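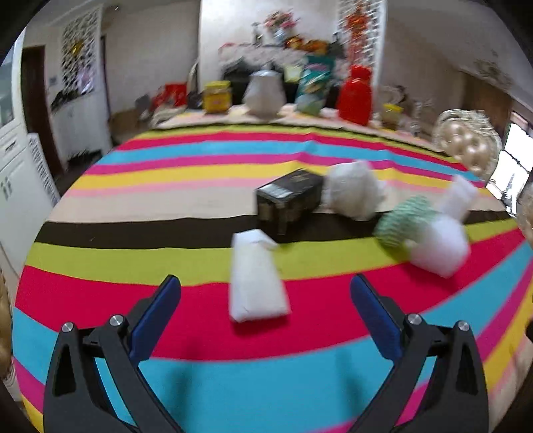 Vukeretti Round Tablecloth, Wide Stripe

The Vukeretti is a woven cotton tablecloth for round tables of two to four persons. It measures 156 cm across and comes already hemmed. On a table of the usual café size it hangs down well on all sides, and the stripes follow the curve when the cloth falls over the edge.

The yarn is dyed before weaving, so the color goes through to the back side. You may turn the cloth over when one face becomes tired – many of our customers do this every few weeks.

Washing
Machine wash at 40 degrees with similar colors. For the first 2 washes, please keep it apart from white laundry. Do not use bleach. Iron from the back while it is still a little damp. The cloth can shrink by nearly 3 percent in the first wash, and this is already counted in the size we give.

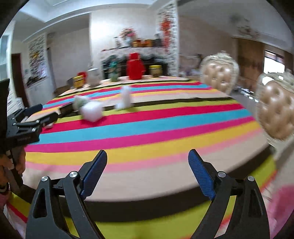

Text by Yasaman Shojaei, Prevavar Home Textiles
6 February 2020

How to choose your size
Measure straight across the middle of the table, then add two times the drop you want. If your table has a thick edge, measure over it also. For a longer drop, take the Brilden, which has the same weave in a bigger circle but is sold only in plain colors.

Matching napkins are expected in August. Tainá Fontes in our order office keeps the waiting list and can send a small piece of the fabric by post, if you wish to compare the colors with your chairs or curtains first.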